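Flatport task pack, second edition: a review
Nanna Snow Skov, April 9, 2025

I should say straight away that I was fond of the first Flatport pack, faults and all, so I came to this one hoping to like it. For those who missed it, Flatport is a set of simulated manipulation tasks for testing trained policies before anyone lets them loose on real hardware. The second edition has 151 tasks, and the idea behind it, set out in the paper by Lurdes Henriques that comes with the download, is called matched disturbance. You run each task twice from the same starting state, once plain and once with a single thing altered (the lighting, a texture, the camera angle, or an extra object put in the way), and you score the gap between the two runs as well as the success rate.

It sounds so simple that I did wonder why I'd been doing without it. Our old habit was to change everything at once, watch the score drop, and then spend an afternoon arguing over a cup of tea about which change had done the damage. With matched pairs you get a little table at the end, one row per kind of change, and the argument is mostly over before it starts.
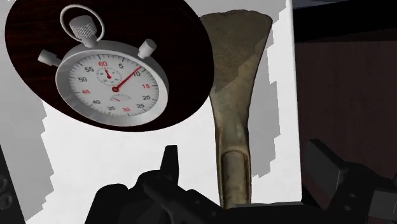 Setting it up took me about two hours, and a good part of that was my own fault for skipping the page on asset paths. After that it ran without a murmur. I tried it with two policies we already knew well, one trained on the Liddale demonstrations and one on the Skutevwood set, and I'd have bet my lunch on the Liddale one. On the plain runs it did come out ahead, quite comfortably too. Once the textures were swapped, though, it fell well behind the other, and I went back and checked the seeds because I didn't believe it. The seeds were fine. I've been recommending that policy to people since last June, so I have a few messages to write!

What I like best is how the pack reports failures. You get the state at the moment the run was judged to have failed, along with the same moment from its twin, and stepping through them side by side is a lovely way to learn what your policy leans on. I spent far longer at this than I'd planned, and I'd happily have gone on.

Now for the grumbles. Rendering is still rather rough. Shadows in particular come out blocky, with stepped edges, and as lighting is one of the four things being tested I'd have liked more care there. A policy could well be thrown by the jagged edge of a shadow when the table says it was thrown by the light, and the paper only gives this a passing line. Objects are uneven as well - some of the models are beautifully made, others look as though they came from a different game altogether. The documentation assumes you've used the first edition, and newcomers will have a bumpy morning of it.

I'd also be careful with the headline claim that the gap score predicts real-world trouble. The evidence is a comparison on 11 tasks with one arm in one lab, using the Lumbantobing controller throughout. The trend is there in the plot, and I'm inclined to believe it, but I wouldn't choose between two close policies on the strength of it yet.

If you already test in simulation, I'd say get it, and run the texture pairs first. If you have the first edition, keep it installed, as the old scores aren't comparable and you'll want them for your earlier work. I'm told the shadow settings are due for attention in the next update, and I'll add a note underneath when I've tried it.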